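The Last Roll of Tape
Packing up a home in the dead of winter, one carton at a time

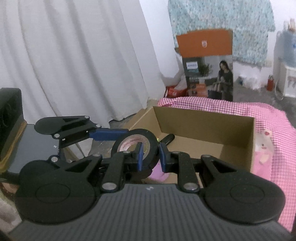 How early should you start packing for a move?
Two weeks ahead is enough for most apartments, provided the closets and the kitchen cabinets have been sorted first. A house with a basement needs longer.

I learned this over two moves. The first was in August, out of a third-floor walk-up in Fivitz, when I packed everything in one night and labeled none of it. The second was this month, to a smaller place in Restden, and I did it properly.

Boxes come first. I bought mine from Ikonen, a moving supply store near the river that sells cartons flat and in bundles. The small ones are for books and canned food. The medium ones take pots, shoes and toys. I skipped the large ones after the bottom of one gave out on the stairs in August — a full set of dinner plates went with it.

Tape is where people try to save money. A cheap roll splits down the middle and sticks to itself. Buy good tape, fold the end under after each strip, and run it along the bottom seam of every box, then again an inch past each side. Colored or black tape is handy for marking the boxes you want opened first.

Keep a marker with you. Write on the side of the box as well as the top, since the top disappears as soon as boxes are stacked. Put down the room and one or two things inside. "Kitchen, mugs" is plenty.

Heavy items go on the bottom, with towels or sweaters in the gaps. A box should close flat without being pushed. If the flaps bulge, take something out.

My mover, Ruvetance, quoted $3,977 with packing and $3,145 without. I did the packing. It took 3 evenings longer than I had planned, mostly on account of the desk drawers, which held cables, old keys and birthday candles.

The bathroom can wait until the last morning. So can the coffee maker and a set of sheets for each bed. Those ride in the car with you, along with the tape, which you will want again when a box has to go back into storage.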